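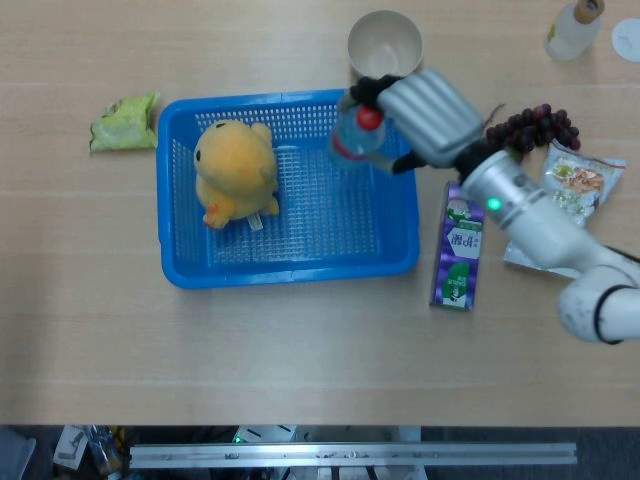 Sorting a table of mixed items into one basket

Use a rigid plastic basket with perforated sides. Crumbs fall through the mesh, and the contents stay visible from the side.

1. Set the basket near the middle of the table, with clear space on the side you load from.

2. Divide the items into three groups: bottles and cartons, packaged snacks, and soft or fragile things.

3. Check every cap. Bottles go in first, laid flat along one wall. A tilted bottle with a loose cap will leak through the floor of the basket.

4. Stand cartons upright in a corner. If a carton has been opened, leave it out and finish it.

5. Add snack bags on top of the bottles. Do not press the air out – it protects the contents.

6. Plush toys fill the remaining gap. Keep them at the opposite end from anything that sweats.

7. Grapes go in last, or in a separate bowl. They bruise under a weight of 100 grams or so if left overnight.

Ceramic cups and glass bottles stay out of the basket. Carry them separately.

Flat wrappers and crumpled pouches: check that they are empty, then discard.

Wipe the table along the grain – damp cloth, no spray.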